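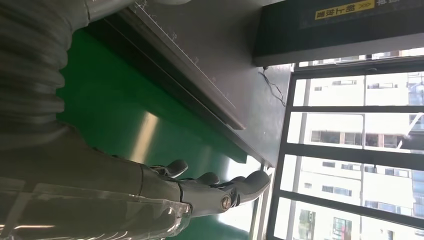

Mesport puts robots on the parcel bench at Pulbridge, and the packing team gets its backs back

I'm Đức Quan and I look after the returns floor for Mesport at our Pulbridge site. The office asked me to write this one myself, so please forgive the lack of polish!

From September we're running robots on the small parcels bench for real, after a trial that went on longer than any of us had planned. The job is a dull one and I did it for years. You take a plastic mailing bag out of a crate, put it on the measuring platform, get its size and label read, and send it off down the belt. Then you do it again, over 200 times before lunch on a busy day, and by three o'clock your shoulders know all about it.

There are 21 of us on the floor and there will still be 21 of us in the new year. I asked for that in writing before I agreed to anything, and I got it. What changes is who stands where. Two people per shift now mind the bench, and the rest have moved over to opening and checking returns, which takes a bit of judgement (is it worn, is it broken, has someone sent us back the wrong shoe?).

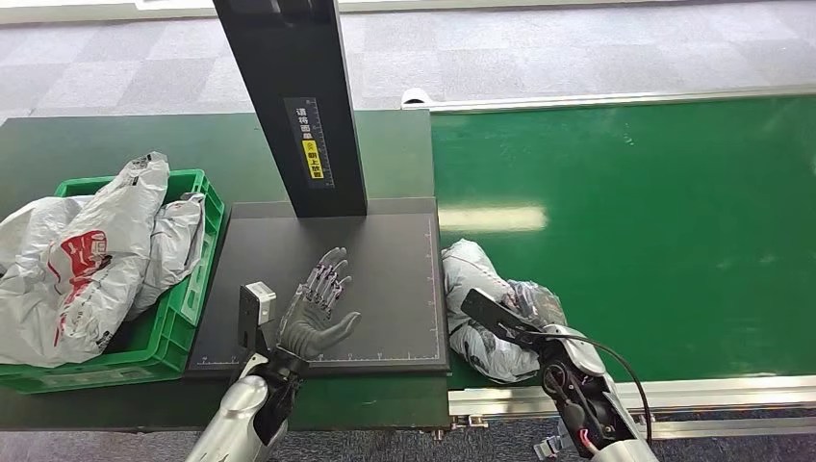
Soft bags are the hard part. A box keeps its shape, but a mailing bag slumps and folds over its own label, and we spent most of the summer on that with the engineers from Honix. They sat with our packers and watched how they flatten a bag with the side of the hand — something none of us knew we were doing until somebody asked. The belts and crates are the same Balogh kit we had before, so at least nobody had to learn that again.

It's slower than a good packer, I'll say that plainly. It also doesn't mind the early start. The bench comes on at 9 and anyone on the floor can stop it, no permission needed.

Everyone who wants to train as a bench minder can, on full pay, during normal hours. The first group has finished and the second begins next month.

We're opening the floor to families and local press on Saturday morning. Ask for me at the Pulbridge front desk and I'll come down and fetch you.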